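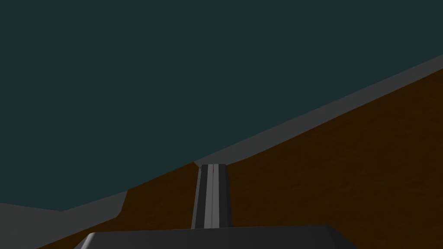
Pramila Bajpai
Parent support lead and visiting tutor, Brostthorpe

Chapter 11
Running a parent group: who is in the room?

Category: Working with Families > Peer Support

Print this page | E-mail to a colleague

I ran my first coffee morning for parents in March, in a church hall with a heater that clanked, and I got nearly everything wrong. I'd set the chairs out in rows! I had a talk ready, with handouts, and I was ten minutes into it when a mum called Jyoti Nautiyal put her hand up and asked whether there was going to be any time to talk to each other. Fair question. We pushed the chairs into a circle and I put the handouts back in my bag, and she stayed with the group for years (she later ran it, far better than I did).

So this chapter starts with the people who come, and leaves the paperwork for Chapter 12. Some parents will turn up with a folder as thick as a brick, every letter and report in order. Some had a phone call from school on Tuesday and haven't slept much. Grandparents come, and foster carers, and now and then a dad who sits by the door with his coat on for the whole session and then comes back the next week. I've learned to leave him be until he's ready – a cup of tea and a hello will do.

You'll hear a lot about numbers from whoever pays for the room. My own group at Brostthorpe had 103 families on its mailing list at one point and I was terribly proud of that, but on a normal morning we had 16 people, and that was plenty. Any more and the quiet ones stop speaking.

Before you read on, jot down your answers to these. We'll come back to them at the end of the chapter.

1. Think of a group you joined as an adult. What nearly stopped you going in?
2. Who would find it hard to get to a weekday morning session where you live?
3. A parent starts crying in the first five minutes. What do you do, and what do the others do?

Key words for this chapter: peer support, carer, ground rules, confidentiality, signposting.

11.1 The first ten minutes

I always stand near the kettle. People need something to do with their hands when they arrive, and it's much easier to chat to a stranger while you're hunting for the sugar.

Related chapters
Chapter 10: Finding a venue and paying for it
Chapter 12: Forms, letters and keeping records (Shivam Vashisht)
Chapter 14: When parents disagree with school (Geetha Poduval)
Chapter 15: Brothers and sisters (Kuldeep Thakur)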